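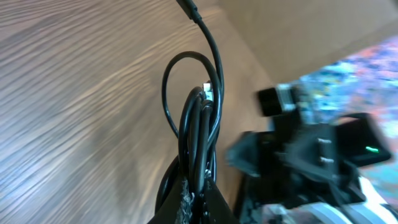 Galería: orden y conservación del cableado

El Centro Whitlock realiza una revisión anual de los cables y conectores de sus salas de trabajo. El inventario vigente comprende 346 piezas, distribuidas entre las sedes de Flovthorpe y Dramness. La coordinación corresponde a D. Sekar Pasaribu.

Haz de cables negros recogidos en bucles alargados. Entre ellos asoma una pequeña punta de conector blanca y plateada.

Superficie de madera de veta ondulada, en tonos grises y pardos. Sobre los acabados de este tipo se recomienda levantar los cables, sin arrastrarlos.

Tejido negro mate con el borde deshilachado. Las fundas que presenten desgaste deberán comunicarse al almacén para su sustitución.

El material revisado se guarda por longitudes y se identifica con una etiqueta en el extremo del conector. Las solicitudes de préstamo se dirigirán a D.ª Phyllis Fothergill, en la sede de Flovthorpe.

Última actualización: miércoles 26 de julio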